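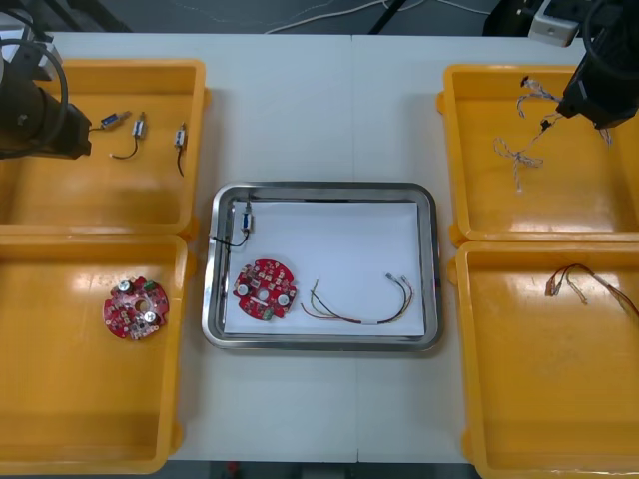
*Page last changed: Friday, May 24, 2019*

## Old electronics drop-off: what we take, what we don't, and how to get things ready

The Partington transfer station now takes small electronics every Saturday the gate is open. Until this spring it was a twice-a-year event, and the line of cars in November went back past the church. The weekly drop-off should end that. You do not need an appointment, and you do not need to save everything up for one trip.

We have had a lot of calls at the town office since the change was announced, and many of them ask the same things. The answers are collected here. Please read them before you load the car.

### Where and when

The drop-off is at the lower end of the transfer station, past the cardboard container and to the left of the scales. Come in by the Skorketti Road gate. The upper gate is for contractors and for brush, and if you come in that way you will be sent back around.

Saturday hours end at 3 p.m. The gate closes on time. If you are in line inside the gate when it closes you will be served, and if you are still out on the road you will have to come back the next week. The morning is busy, and the hour after lunch is usually quiet.

Bring your resident sticker or a recent tax or water bill. Renters can bring a lease or anything official with a Partington address on it. The sticker has to be on the vehicle you are driving. If you are borrowing a truck, bring the paper proof.

### What we take

If it has a plug, a battery or a cord and one person can carry it, it probably belongs here. Common things people bring in:

- telephones, answering machines and cell phones
- radios, clock radios, tape players and CD players
- computers, laptops, keyboards, mice and printers
- cable boxes, modems and routers
- calculators, adding machines and electric typewriters
- hand tools and kitchen appliances with a motor
- toys with wiring or sound in them
- chargers, power strips and loose cords
- loose circuit boards, connectors and other parts

The last item on that list surprises people. You do not have to bring in a whole machine. If you took something apart ten years ago and still have the insides in a coffee can, bring the can. Boards and connectors contain metals that can be recovered, and they should stay out of the regular trash.

Fovari cordless phones come up often enough to mention by name. Yes, we take them, both the handset and the base. Please slide the cover off and take the battery out of the handset first. The cover sticks on the older ones and a butter knife will help.

### What we don't take

Refrigerators, air conditioners, dehumidifiers and anything else with a coolant in it go to the upper yard and need a paid tag. Tags are sold at the town office and at the scale house.

Tube televisions and tube monitors also need a tag. Flat screens do not, as long as the glass is whole. A cracked flat screen should be taped across the front and put in a box or a heavy bag before you bring it.

Smoke detectors cannot be taken at all. Most have an address on the back for mailing them to the maker. Medical devices, fluorescent tubes and thermostats with mercury in them are for the hazardous waste day, and that date will be in the summer issue once the county confirms it.

### Batteries

Batteries are the one part of this that can hurt someone, so please take a few minutes over them.

Remove any battery that comes out easily. Put a piece of clear tape over the terminals of every lithium battery, every button battery and every square nine-volt. Ordinary household sizes such as AA and D do not need tape. There is a separate bucket for rechargeable batteries at the attendant's table. Hand them over instead of dropping them in yourself.

If the battery is sealed inside, as it is in most phones made in the last several years, leave it alone. Do not pry it out. Tell the attendant it is still in there and the item will be set aside.

A battery that has swelled up should not ride in a closed trunk with everything else. Put it in a metal can with dry sand or plain cat litter, keep the can upright, and tell the attendant before you take it out of the car.

### Your information

Nobody at the transfer station looks at what is on your computer, and nobody at the transfer station erases it either. Clearing it is up to you. The town does not accept responsibility for anything left on a machine.

For a computer that still runs, sign out of your accounts and use the reset option that comes with the system. For one that doesn't run, you can take out the hard drive and keep it, or drill through it. We will take the computer with or without the drive. Phones should be reset and the SIM card removed. Printers and copiers sometimes hold copies of what has been printed or scanned, and the manual will tell you how to clear them.

The library's reference desk keeps a binder of instructions for common models. It cannot be checked out, but the pages can be copied.

### Small parts

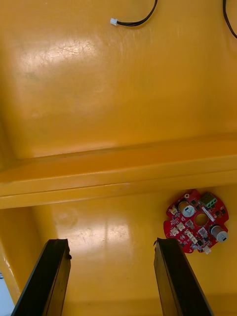 *A small red circuit board in a yellow plastic bin.*

Small parts get lost easily, and a loose screw or a bit of wire on the pavement sooner or later ends up in a tire. If you are bringing loose pieces, please put them in something. A shoe box, a bread bag or a yogurt tub with a lid will all do. You can leave the container with us or empty it and take it home.

It helps a good deal if like things are kept together. Boards in one bag, cords in another, and anything with a battery in a third. This is a request and you won't be turned away if everything comes in one box, but sorted loads go through the line faster.

Please coil cords and tie them. A twist tie or a strip of rag is fine. Do not cut the cords off appliances. Some people have been doing this to be helpful, and it makes the appliance harder to test if it turns out to be worth repairing.

Anyone taking things apart at home before bringing them in should know that it isn't required and that it does carry some risk. Microwave ovens, camera flashes and the power supplies in older computers can hold a charge long after they are unplugged. Leave those closed up.

### Where it goes

Under the new contract everything is picked up by Pasteck, who bring an empty trailer and take away the full one. Their yard separates the load into plastic, steel, copper wire and circuit boards, and each of those is sold on to a different buyer. The town is paid a small amount for the boards and the wire and nothing for the rest. Over a year we expect it to cover the cost of the trailer.

The last twice-a-year event took in 2,001 pounds by the scale ticket. That was a single Saturday, and it's the main reason the town meeting was asked to approve a weekly one. The article passed with 43 votes against. Most of the discussion on the floor was about traffic on Skorketti Road, and the highway department has since moved the stop line back so that cars waiting for the gate don't block the Hendry driveway.

### Before you throw it out

A fair number of things come to the drop-off in working order. If yours works, or needs only a cord or a knob, consider the swap shed first. It is the green building beside the scale house and it keeps the same hours. Small appliances, lamps and radios are welcome there if they are clean and have been tried recently. Tape a note to the item saying whether it works. Computers and printers are not accepted in the shed.

Things left in the shed for more than 3 weeks are moved to the recycling trailer. Please don't hold items there for a friend.

### Other questions we have been asked

**Can I drop off for a neighbor?** Yes, if the neighbor lives in town. Bring a note with their name and street.

**Can a business use it?** Home businesses can, in ordinary household amounts. Offices, schools and shops should call the town office for the name of the commercial hauler.

**Is there a limit?** One carload per visit. If you are cleaning out a house, call ahead and we will find a time on a weekday when you can back in.

**Can someone help me unload?** The attendant will lift things out of the trunk or truck bed if asked. He will not reach into the passenger side of a car.

**Can I take something from the trailer?** No. Once it is in the trailer it belongs to the contract. The swap shed is the place to look.

**What about snow?** If the town cancels Saturday hours, the notice goes on the recorded line by 7 a.m. and on the board at the post office.

Questions about the drop-off go to Shayne Tipoki at the town office, mornings only. For tags and stickers, go to the front counter. Corrections to this page can be left in the box by the door or mailed in with your water bill.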